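Ramo Wrist Recorder, second version

Product page, updated 16 May 2022

The Ramo Wrist Recorder is a small camera and logging unit for teams who collect manipulation examples for a learning system. It mounts at the wrist of a robot arm, looks along the hand, and saves what it sees together with the hand's joint readings and the operator's commands. It is sold as a kit with a mount, a cable and a copy of the Komeck labeling software.

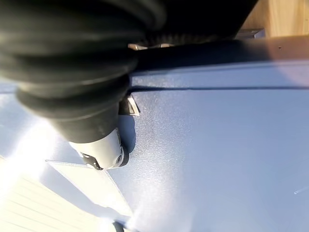
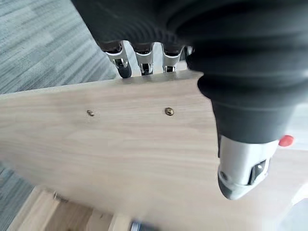

The recorder is built for close work, where an overhead camera loses sight of the contact as soon as the hand moves in. Furniture assembly is a common case. The operator picks up a panel, turns it, lines it up with its fasteners and sets it down again, and a policy trained on those examples needs to know where the fingers were in relation to the edge of the part. With silver fingers hooked over the top of a pale board and the thumb on its right side, a wrist view holds the grip and the two brass fasteners together, so the same recording can be used for grasp training and for fastener location. A corrugated sleeve over the wrist will take up a good share of the view. This does no harm to the data as long as the camera position stays the same from one example to the next, and the mount is keyed so that it can only go on one way.

What is recorded

Each example is saved as one folder. It holds the wrist video, joint positions for the arm and hand, gripper commands, and a short text file with the task name and operator code. All streams carry the same clock. If you have a second recorder or a fixed room camera, it can be added to the same folder over the sync port, and Komeck will show the views side by side.

Depth is not recorded. We tested a depth version and found that the sensor gave poor readings on polished metal at short range, which is where most of our customers work.

Starting and stopping

An example begins when the operator presses the foot pedal and ends when the pedal is pressed again. A long press marks the example as failed but keeps it. We suggest keeping failed examples. Many teams throw them out in the first month and then have to collect them again when they want to train a success detector.

The unit stores up to 2000 examples of typical length before the card has to be emptied. Transfer is by cable. There is no wireless transfer on this model.

Light and exposure

Exposure is locked at the start of each example and does not change until the end. With automatic exposure, the brightness of a work surface jumps whenever a dark sleeve or arm passes close to the lens, and that jump ends up in the training data. The drawback of a locked setting is that strong side light can wash out part of the view. Blinds or a diffuser on the window side usually take care of it. If you want some variety in lighting, change it between examples and note it in the task file.

Komeck labeling software

Komeck runs on an ordinary desktop computer. It plays back the wrist video with the hand readings on a strip underneath. A reviewer marks the start and end of each step (approach, grasp, lift, place, release, or your own list) and can flag an example for a second look. A reviewer who knows the task gets through roughly 82 short examples in a working day. Labels are exported as plain text.

Step lists can be locked once a project is under way. We added this in December after several customers asked for it – two reviewers using different names for the same step is a slow problem to fix.

Fitting

The standard mount fits wrists with a sleeve or without. The clamp closes on the rigid part of the wrist, never on the sleeve itself. Route the cable along the outside of the arm and leave enough slack for a full turn. Run the wrist through its whole range by hand before the first powered session.

After fitting, record the calibration card from 3 positions. Komeck checks the result and tells you if the mount has shifted. Repeat the check whenever the mount has been taken off, and after any hard contact with a part or the table.

In the box

Wrist recorder
Keyed mount and clamp
Data and power cable
Foot pedal
Memory card
Calibration card
Komeck license for one computer

Details

Weight with mount: 167 grams
Lens: fixed focus, set for close work
Power: from the arm's tool connector, or from the supplied cable
Sync port: one, for a second recorder or room camera
Works with: Kubo and Gideck arm controllers; other controllers through the open logging interface

Objects well outside the working distance will look soft. The focus cannot be changed by the user. If your task needs sharp detail further from the hand, ask for the long version when you order.

Ordering

The kit ships assembled and tested. Extra mounts, pedals and Komeck licenses can be ordered separately. Owners of the first version can keep their mount and cable and order the recorder alone – the connector is the same, but the old calibration card will not work and a new one is included.

For questions about a controller that is not listed, send us the model name and the version of its software with your request. A sample folder with ten examples is available for teams who want to check the file layout against their own training code before they buy.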